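Konavo Dish Soap Concentrate, 800 ml refill
Reviewed by Peiyu Kong

I switched to this in January after the store stopped carrying the Ultitz liquid I had used for years. The refill comes in a soft pouch with a screw cap. You mix one part soap with four parts water in your own bottle, and the pouch lasted our household of 2 a little over three months.

Cleaning is good. It cuts bacon grease on the first pass and handles baked-on cheese after a short soak. The suds fade faster than I was used to, so at first I kept adding more. You don't need to. Glasses dry clear even with our hard water.

The scent is the weak point. The label says lemon, but I get more of a floor cleaner smell, and it stays on plastic lids. There is an unscented one that I would buy next time.

My hands were fine through the winter without gloves. 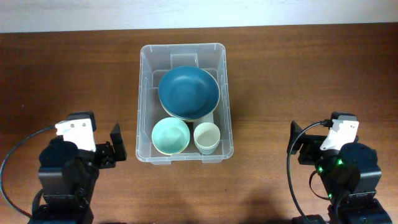

The cap also needs work. It drips down the side after every pour, and the pouch won't stand up once it is half empty - I keep mine in an old jar under the sink. Mixing a fresh bottle takes a minute. Pour the water in first or you get foam to the top.

Price was fair compared with two regular bottles. I would buy it again, unscented.

Rating: 4 out of 5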